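What Is Sampling? (And Why Does That Song Sound So Familiar?)

Has this ever happened to you? You're in the back seat, a brand new song comes on, and your grandpa starts singing along. He knows the tune! But the song only came out in February, and your grandpa doesn't listen to anything newer than his own shoes. So how does he know it?

There's a very good chance he's hearing a sample, and samples are my favorite thing in all of music, so get comfy.

A sample is a little piece of a recording that somebody takes and uses to make something new. It might be one drum hit. It might be a singer going "ooooh" for two seconds. It might be a door slamming! Once a sound has been recorded, you can cut it up, speed it up, slow it down, play it backward, or repeat it over and over until it turns into a beat.

I think of it like making a collage. You know how you can cut a blue sky out of one magazine and a tiger out of another, and glue them together so the tiger is flying? The sky and the tiger both came from somewhere else, but the flying tiger is yours. 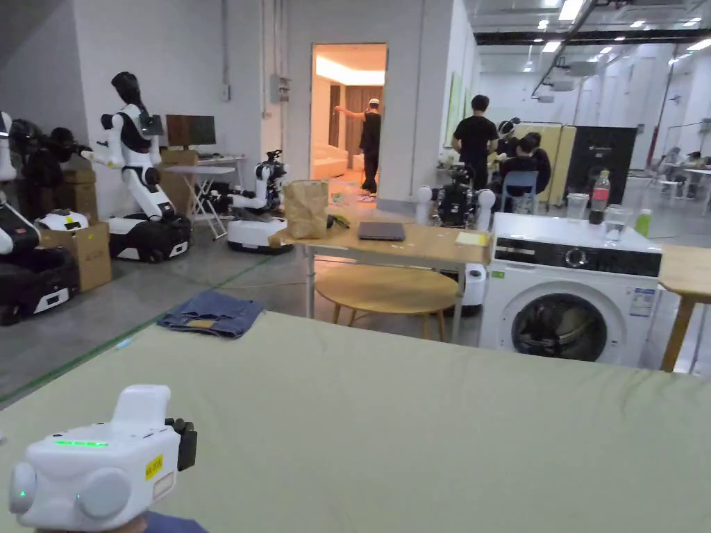

Now, long before people had computers at home, musicians did this with tape. Sound was recorded onto a long, thin plastic ribbon, and if you wanted to cut a piece of sound out, you really did cut it, with a blade! Then you stuck the ends together with sticky tape. If you joined the end of a piece to its own beginning, you got a circle that played forever, and that's why we still call a repeating sound a loop.

Later on, DJs found another way. They'd take two copies of the same record and put them on two turntables. When the best drum part (called the break) finished on the first record, they'd switch to the second one and play it again, and while that was going they'd spin the first one back to the start. Back and forth, back and forth, and everybody got to keep dancing to the good bit. I've tried this and I was terrible at it. My hands wanted to do the same thing at the same time.

Then came the sampler, a machine that remembers sounds. You record something into it, and it plays that sound back whenever you press a button. My friend Dineo Sithole makes beats under the name Lunier, and she has an old sampler with rubbery pads on the front that she taps with her fingertips like a tiny drum kit. The first time she let me have a go, I recorded myself saying "pickle" and played it very high and very low for most of an afternoon. She was extremely patient about it.

Why does it go high and low, though? Good question! Sound is made of wiggles in the air. When the wiggles come fast, you hear a high note, and when they come slowly, you hear a low one. If you play a recording faster, all its wiggles get squished closer together, so the voice goes up and you sound like a chipmunk. Play it slower and you sound like a sleepy giant. (Computers can now change the speed and leave the note alone, but the chipmunk way is more fun.)

Speed matters for beats, too. Musicians measure it in beats per minute, or BPM. Dineo has a slow song called "Milberg" that goes along at 76 BPM, which is nice for walking and looking out of windows. She also has one called "Drokomley," and that one races by at 174! Try tapping your knee that fast. I lasted half a chorus before I had to shake my hand out.
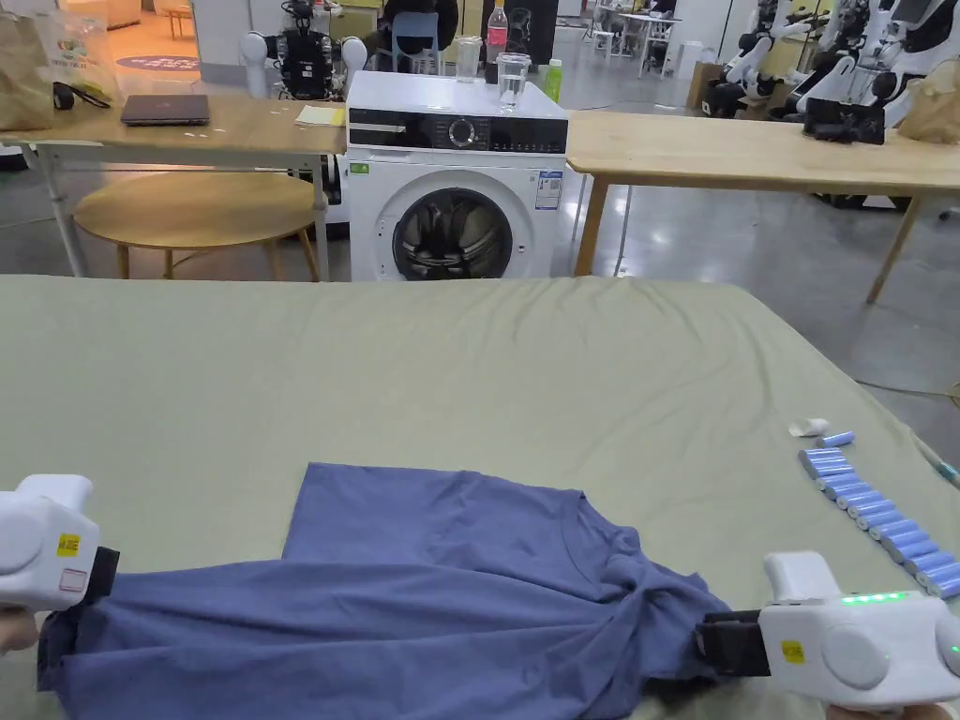 You might be wondering if it's okay to just take a piece of somebody else's song. If you're going to put your music out into the world, you usually have to ask first. The person who wrote the song and the people who own the recording may both get a say, and often they get paid. Asking is called clearing a sample. Sometimes the answer is no, and then you have to take that part out, even if it was the best part. Ouch.

Sounds you record yourself are a different story. My neighbor Refilwe Nkosi let me record her squeaky gate, and it's now the squeak in a song of mine called "Sproģis." She says she wants her gate to be famous.

Want to try it? Ask a grown-up if you can use the recorder on a phone or tablet. Then go on a sound hunt around your home. Here are some I like:

A spoon on a mug
A zipper going up
Dry rice in a jar with the lid on tight
Someone saying one silly word
The click of a light switch

Pick two sounds to start with. Play the first one, then the second, then the first one twice. Say it out loud if that helps: spoon, zip, spoon-spoon. Keep going around and you've got a loop! If you have a free music app, you can put your sounds in there and let it do the repeating while you sing on top.

And next time somebody in your family knows a song they shouldn't know, ask them what it reminds them of. Then go find the old one and listen for the piece that got borrowed. It might be hiding way in the back, behind the drums.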